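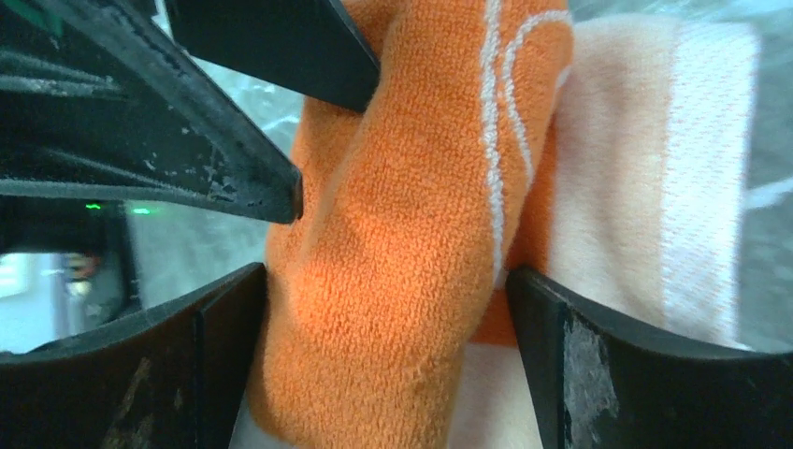
Uludico Baths Settles Its Towel Question, for Now

The Uludico public baths will go on lending out towels this summer, in orange as well as cream, after a Sunday meeting that ran longer than most people's swims.

The baths opened in 1909 and have lent towels for as long as any of the regulars can remember. For most of that time the towels were pale, and so were the complaints. Then last May manager Zdenka Ionescu placed an order for 80 terry-cloth towels in orange, on the theory that people would be less likely to walk off with something that could be spotted from across the parking lot.

The theory has held up fairly well. Over the winter 13 of the orange towels went missing, and four of those came back in a grocery bag left by the front door with a note that said "sorry, beach." The pale ones continue to leave at their usual pace, and Ionescu says she has stopped asking where they go.

What brought people out on Sunday was the laundry. Several swimmers said the orange was rubbing off on the cream in the wash, and one brought a hand towel from home, now a shade she called "weak tea," as evidence. Dušan Tomić, who runs the laundry room, replied that he has washed the two colors separately since the first week and that he could not speak for anybody's washing machine at home.

There was also the matter of fluff. Leonora Belmonte, a morning swimmer, said new terry cloth sheds and that she had gone to work more than once with an orange neck. Tomić said this would stop after a few more washes. Belmonte said he had told her the same thing in the fall.

A proposal to switch everything to gray got two votes, both from the same family. A second proposal, that swimmers bring their own towels like grown-ups, was met with a silence that the minutes record as "discussion."

In the end the meeting agreed to keep both colors, fold them on separate shelves and raise the deposit a little. The new deposit starts with the summer schedule. Towels can be picked up at the front desk and should go back in the bin by the showers - the one with the lid, Tomić would like it known.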